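Footwear and Socks: Intake Inspection Checklist, With Comments

Huvesdale Clothing Exchange, Timstead branch
Inspection completed January 14, 2018
Lot 1438, mixed footwear and socks, 50 pairs

This is the checklist we use before any footwear goes out on the racks. Marks are OK, FIX, or REJECT. Comments under each item are from this lot. The sheet stays with the lot number until the last pair is sold or passed on.

1. Pairing

1.1 Left and right shoe present, same model. OK
1.2 Both shoes marked the same size. FIX
One pair of tan loafers is a 7 and a 7 1/2. The seller was called and says she bought them that way on purpose. They can go out if both sizes are on the tag.
1.3 Both shoes tied, clipped or banded together. FIX
The rubber bands we had were old and snapped when stretched. Replaced with cotton string. Do not run string through a leather eyelet that is already torn.

2. Soles and heels

2.1 Tread still visible across the ball of the foot. FIX
Two pairs of rubber clogs are worn smooth under the toes. Smooth clogs are slippery on tile and on wet porches. One pair was rejected. The other is smooth only at the very tip and was passed with a note on the tag.
2.2 Sole attached all the way around. Bend the shoe and look at the toe. REJECT (1 pair)
Black ankle boots, left sole open at the front. It had been glued before and the glue was lumpy. We do not reglue footwear for sale.
2.3 Heel tips present, no nail showing. FIX
Run a thumb around the edge with a glove on. One pump had a nail head standing up. Sent to the repair counter at Sethi with the other heel work.
2.4 Heel does not rock when pressed sideways. OK
2.5 Platform shoes: no crack in the foam. OK
Only one pair in this lot.

3. Inside the shoe

3.1 Nothing left in the toe. FIX
Found tissue paper, a price sticker and a folded insole. Please put your whole hand in, right to the end.
3.2 Insole flat and fixed down, or cleanly removable. OK
3.3 Lining not torn at the heel. FIX
Torn heel linings cause most of the blisters people tell us about. A small tear can be passed if the edge is flat and the tag says so. A tear that has rolled up into a ridge is a reject.
3.4 No smell after airing overnight. OK
Two pairs were held over for a second night and passed. Do not use scented powder to get a pair through this item. It covers the smell for a day or so and then we get the pair back.

4. Uppers, straps and fasteners

4.1 Heel straps on clogs swing freely and click into place. FIX
One green clog has a strap that pops off its button when pulled. Spare buttons are in the tin with the shoe hooks. Pull each strap firmly, twice.
4.2 Buckles close and the pin sits in the hole. OK
4.3 Zippers run to the top and back down. FIX
Brown knee boots, right zipper catches halfway. A little candle wax helped. Check again before the boots are tagged.
4.4 Laces long enough to tie a bow. FIX
Several pairs of sneakers came in with short laces. Use flat laces for flat eyelets and round for hiking boots. Knotted laces are a trip hazard and have to be changed even when they look all right.
4.5 Sewn or glued trim holds. OK
Beads and charms on children's shoes get a harder pull than on adult shoes. Anything that comes away means all the trim comes off, or the pair is rejected.

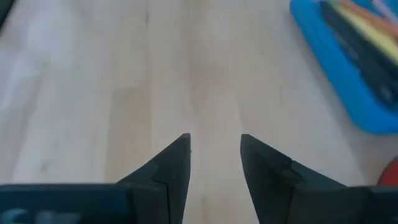
4.6 Painted or dyed footwear: color does not rub off. REJECT (1 pair)
Rub with a damp white cloth, inside and out. A pair of canvas slip-ons painted silver at home left color on the cloth and on the glove. The paint was also flaking at the bend of the toe. Shoes that have been painted need to be marked as painted, even when the work is good, and the seller needs to tell us what was used. If the seller does not know, we do not take them.

5. Socks

We take new socks and hand-knit socks only. Worn factory socks go straight to textile recycling and are not listed on this sheet.

5.1 Factory socks still on the card or banded. OK
Most of these are the bright patterned kind from Raditz, with flowers and cats. They sell fast next to the clogs and should be hung there.
5.2 Plastic fasteners and metal clips counted and removed from loose pairs. FIX
A metal toe clip was still in one sock. These are easy to miss in thick wool. Squeeze the toe of each sock.
5.3 Cuff stretches to 30 centimeters without a popping sound. OK
5.4 Hand-knit socks: no dropped stitches, ends woven in on the inside. FIX
One striped pair has a long loose end in the heel that could catch a toenail. Weave it in with a blunt needle. Do not cut it short.
5.5 Hand-knit socks: fiber and washing directions on the tag. FIX
Several tags say only "wool." Ask the knitter if it can go in the machine. If there is no answer, write "hand wash cold."
5.6 Slipper socks have working grip on the bottom. OK
The dots should feel tacky. Hard, shiny dots are a fail.

6. Work area

6.1 Seam rippers, needles and small scissors back in the case before the lot is moved. OK
6.2 Gloves available in small and large. FIX
Out of small. On the order list.
6.3 Cleaning spray used by the open door only. OK
6.4 Floor clear between the sorting bins and the racks. FIX
Boots were standing in the walkway again. Tall boots go on the bottom shelf, lying on their sides, toes to the wall.
6.5 Step stool feet in place. OK

Totals for this lot

Rejected: 3 pairs (2.1, 2.2, 4.6). Sellers have been told and may pick them up until the end of January. After that the pairs go to recycling.

Everything marked FIX has a yellow tag and is on the repair shelf. Remove the yellow tag only after the item has been checked again by someone other than the person who fixed it.

Changes to the sheet

Item 4.6 used to cover dye only. Paint has been added. Item 3.4 used to read "no strong smell," and there were too many arguments over what was strong.

The next lot is mostly winter boots. Have the zipper wax and the long laces out before starting.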